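3. Setting, materials and procedure

3.1 The league and its grounds

The games we watched were all played in the Rorerico League, an amateur baseball competition which runs from spring into October and which, for most of its life, has been organised around whichever grounds happened to be free on a given weekend. Readers who know the game mainly from television may need to adjust their picture a little. There are no warning tracks to speak of, the dugouts are often benches behind a length of fencing, and a pitcher who leaves the mound in the seventh inning may well be standing at first base a minute later. We have grown very fond of it, and we should say so early on, as a reader may fairly wonder whether affection has crept into our coding. We come back to that worry in Section 3.4.

Two clubs agreed to take part for the whole season. Flernska plays on a wide, rather windy field at the edge of its town, with the outfield sloping gently down towards left, and balls hit that way tend to keep rolling. Quiroga shares its ground with a football club and so has a hard strip of worn grass running across right field, over which a ground ball will sometimes skip at a quite alarming speed. We mention these things because they bear on the length of innings. A ball that rolls for a long way means a long throw back, a long walk for the outfielder, and very often a visit to the mound while everyone gathers themselves.

Our question, as set out in Section 1, is how long pitchers wait between pitches, and whether that wait grows as a game goes on in a league with no pitch clock and few relief pitchers. Earlier work on pace of play has leaned heavily on the professional game, where the data are plentiful and the interruptions are tidy. Amateur games are full of untidy ones. A dog wanders on, a batter goes back for a different helmet, the spare balls run out and somebody has to climb into the hedge. It would have been easy to strike out every such delay, but we felt that doing so would leave us describing a game that the players themselves would hardly recognise.

3.2 Sample

We coded 20 games in full, with each club appearing as the home side in half of them. A game was included if it reached at least the end of the fifth inning and if both starting pitchers had faced a full turn of the batting order. Rain put paid to several that we had hoped to use, and one otherwise splendid extra-innings game had to be left out when the visiting side ran short of players and the two captains agreed between themselves to call it a draw.

Within each game we were interested chiefly in the starting pitcher, though we kept records for every pitcher who appeared. Relief in this league is a loose idea. Some teams have one player who is known to come on late, and others simply ask around the infield to see whose arm feels all right. We therefore did not treat "starter" and "reliever" as fixed roles, and the models in Section 4 allow the same player to appear as either from one week to the next.

A pitcher's record was kept only if it contained 200 or more timed intervals over the season. This was a stricter rule than we had first planned, and it cost us a number of younger players who threw well but not often. We were sorry to lose them. The reason for the change was that the short records behaved badly in the early fits – a single long delay could drag a whole season's average about with it – and we preferred a smaller group that we could describe with some confidence.

3.3 Timing the interval

The interval was defined as the time from the moment the catcher received the ball, or the moment the ball became dead, to the start of the pitcher's next delivery. In practice the start of a delivery is a slippery thing. Some pitchers rock back and step in one smooth movement, some pause with the hands together for what feels like half an afternoon, and one habitually began, stopped, smiled at the batter and began again. We settled on the first backward or upward movement of the front foot that led without a break into a throw. False starts were noted but did not end the interval.

Timing was done at the ground with Ema, a handheld push-button timer we had built for an earlier study of substitutions in hockey and adapted for this one. Observers pressed one button at the end of a pitch and a second at the start of the next, with a third held in reserve for marking interruptions. The timers run on ordinary AA alkaline batteries (Figure 2), and observers put in a fresh set before the first pitch of every game. This sounds a small matter, but a timer that fades in the eighth inning would lose exactly the part of the game we most wanted to see, and so the change of batteries went on the same checklist as the line-up cards and the spare pencils.

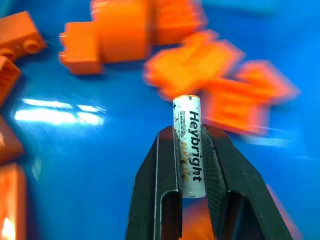
Figure 2

Observers sat behind the backstop, a little towards the first-base side, from where the feet of both right-handed and left-handed pitchers could be followed. They worked in pairs and did not compare notes until the game was over. At Quiroga the best seats are beside the tea table, and it took some weeks of polite negotiation before our pairs could count on having them free from the first inning onwards. At Flernska the difficulty was the low sun, which in evening games sits directly behind the centre fielder. Where an observer could not see the pitcher's front foot, the pitch was marked as unsighted and the interval was dropped.

Alongside the times, each pair kept a running scoresheet giving the inning, the number of outs, the count on the batter, the position of any runners and the score. Runners matter a good deal. A pitcher with nobody on base has only the batter and the catcher to think about, whereas a pitcher with a quick runner on first will look over, step off, look over again and perhaps make a throw. Throws to a base were recorded as events inside the interval and did not reset it, since from the batter's point of view the wait simply goes on.

We divided interruptions into 6 kinds: visits to the mound, equipment, injury, lost or replaced balls, discussion with the umpire, and a general heading for everything else. The last of these was used more than we would have liked. Early drafts of the coding sheet had a good many further headings, some of them rather charming, but pairs of observers could not agree on where one ended and the next began. The version of the sheet used for the final coding is dated 2024-11-10, and all games, including those first coded on earlier sheets, were gone over again with it.

3.4 Agreement between observers

For each game we compared the two observers' records pitch by pitch. Where both had recorded an interval and the two times lay close together, we took their mean. Where they disagreed by 5 seconds or more, the pair sat down with both scoresheets and tried to work out what had happened. Nearly always one of them had missed the return of the ball to the catcher, usually after a foul. If the matter could not be settled in this way, the interval was left out and the disagreement was kept in the log, so that we could see later whether such cases gathered in any one part of the game.

They did gather, to some extent, in the late innings of close games. This is a nuisance, and we would ask the reader to bear it in mind when looking at the results for the eighth and ninth. Observers get tired just as pitchers do, and a tight finish in front of a noisy bench is not the easiest place to keep one's eye on a front foot. There is also the matter of fondness raised earlier. Some of our observers had followed one or other club for years, and it would be a strange supporter who felt nothing with the tying run on third. We therefore paired each such observer with someone who had no connection to either side, and we moved the pairs between grounds as the season went on.

We also considered whether being timed might itself have changed how the pitchers behaved. Both clubs knew that we were studying the pace of games, though we had not told the players which part of the delivery we were timing. In the first few weeks there was a certain amount of cheerful waving at the backstop, and a catcher or two would ask between innings whether his pitcher was being quick enough. The observers had been asked to reply kindly and give nothing away. The models in the next section include a term for the week of the season, which should take up any gradual settling of this sort, although it cannot separate that from the ordinary business of players getting fitter, better acquainted with their catchers, or simply more tired as the summer wears on.

3.5 Treatment of long intervals

Long intervals were kept unless they contained an injury stoppage. A mound visit or a lost ball is part of the rhythm of these games, and a pitcher standing about in a cold wind is affected by the wait whatever has caused it. For the main analysis we worked with the logarithm of the interval, which softens the pull of the very longest waits, and we then repeated the whole exercise on uninterrupted intervals alone. Both sets of estimates are given in Section 4, with the uninterrupted ones placed second in each table.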